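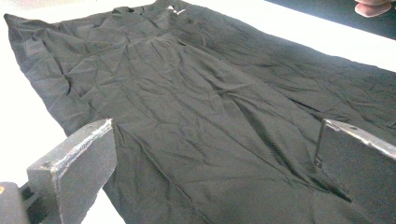
**aleksi_lahtinen:** What's the best way to get wrinkles out of a long synthetic dress?

**ochoa_leo:** Steam it on a hanger, inside out, working from the waist seam down. Mine took 2 passes and the skirt fell beautifully!

**mohcine_e:** Gotta disagree. Cool iron plus a pressing cloth wins, especially on gathers. Steam never gets my hard creases.

**ochoa_leo:** On thin fabric though? I put a shine mark on one in February and I'm still sad about it.

**dinh.dong:** Check the tag first! But I'm with Leo, I love my steamer (the little Fokis one).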